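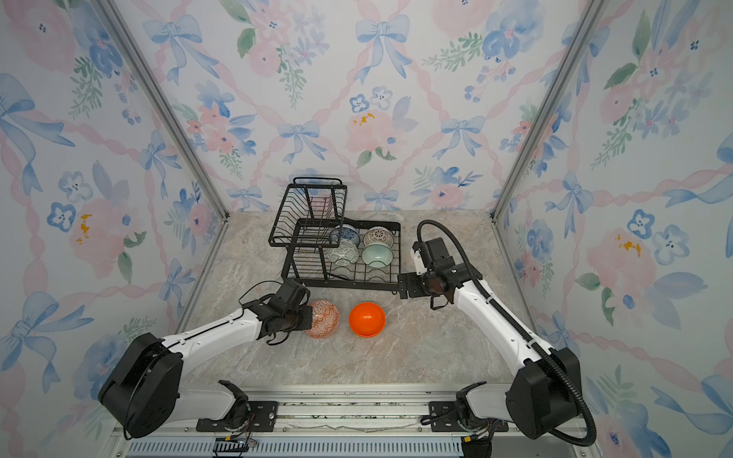

Filed under: Gadgets & Home Stuff | 27 April 2020

I've had the Etora two-arm kit since January, and I keep getting the same email from readers, so let me finally answer it – yes, it can load a dish rack, and no, you shouldn't sell your dishwasher yet!

Bowls are what I've been working on lately. Setup took me nearly 11 hours (Vandana Bhardwaj did hers in 9, and I've heard all about it). The arms are happiest with a bowl standing on edge between the wires. Anything slick and rounded, set rim-down, is still where I spend most of my evenings, fiddling with the grip force and muttering. I knocked it down to 50 percent and like it better there.

Next up is mugs, if Lindsay Lockyer will lend me hers – mine are all too wide in the handle.

We use cookies to improve your visit. By continuing to browse you accept our cookie policy. OK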